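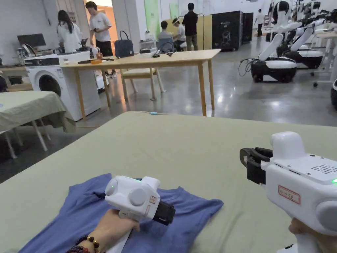
Starnbridge Furnished Lets: Winter Walk-Through, Unit 5, Tallholm
Inspected on a Friday in December, 9:30 a.m. Marks used: OK, FIX, WATCH.
WATCH means I saw it, I didn't like it, and it isn't bad enough to spend money on.

Entry and hallway

Front door closes and latches. OK. Needs a shoulder in cold weather. So did the last three doors.
Deadbolt turns from inside without a key. OK.
Hall light. FIX. Works if you hold the switch halfway, a skill we shouldn't expect of guests.
Loose rugs have grip pads. FIX. One pad, two rugs. The one without a pad lives at the top of the stairs, naturally.
Handrail tight. WATCH. Top bracket moves a little. Retightened by hand, will bring a real screwdriver.

Smoke, gas and fire

Smoke alarm, hallway. OK. Very much OK. My ears are still discussing it.
Smoke alarm, bedroom. FIX. Battery missing. I found one of the right size in the TV remote and put it back where it belongs. Remote now needs a battery.
Carbon monoxide alarm. OK. The test button sticks, so press and release, don't lean.
Extinguisher in kitchen. FIX. Gauge is in the green but it's stored behind the flour, the rice and a fondue set. Move to the hook by the door. There is a hook by the door. It's holding an apron.
Exit card posted. WATCH. Posted, yes, but it shows the floor plan of Unit 4, which is the mirror image of ours. In a fire you would be led with great confidence into the closet.

Bedroom and linens

Window opens fully and stays open. OK.
Nothing stored against the baseboard heater. FIX. Two spare pillows. Moved to the closet.
Lamp cord in good shape. OK. Old cord was taped, this one is new. Thank you to whoever did it and didn't write it down.
Outlet behind headboard. WATCH. Cover plate cracked at one corner, nothing exposed.
Bed frame bolts. OK. Gave them a quarter turn each.
Sheets and covers. WATCH. Clean. Pressing remains a rumor in this unit.

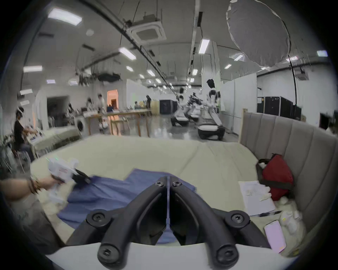 Blue cloth on the beige sheet.

Clear path from bed to door. OK once the pillows went.

Kitchen

Stove knobs match their burners. FIX. Front left lights back left. Somebody put them on wrong after cleaning. Swap before the next check-in.
Fridge temperature. OK.
Outlet by the sink trips when tested. OK. Resetting it takes the microwave clock with it, so the microwave now believes it's midnight.
Under-sink cabinet. WATCH. Bucket present. Bucket dry. I would still like to know why there is a bucket.
Dishwasher. OK. The Clanumix sticker on the door says "do not open during cycle," and the latch says you can't, so they agree.

Bathroom

Hot water at the tap. FIX. Too hot. Turned the heater dial down, check again after it settles.
Tub mat. FIX. Suction cups gave up some time ago. Replace.
Fan. WATCH. Loud, and roughly 65 percent effective going by the mirror.
Towel bar. OK. It is not a grab bar. The sign saying so has been used as a grab bar.

Outside

Steps and salt bucket. OK. Full, lid on, scoop inside. Best item on the property.
Porch light. OK. 100-watt bulb in a fixture marked for less, so I swapped it for an LED on the spot and marked it OK after.
House number visible from the street. FIX. It should read 436. The 3 has dropped on one nail and is lying on its back.
Gutter over side door. WATCH. Icicles planned.

Before next check-in

Pad for second rug. Hall switch. Correct exit card. Stove knobs. Tub mat. Screwdriver for handrail. One nail for the 3.
Murthy Hardware closes at noon in the off season, so go there first.
Batteries for the remote, or we will hear about it before we hear about any of the above.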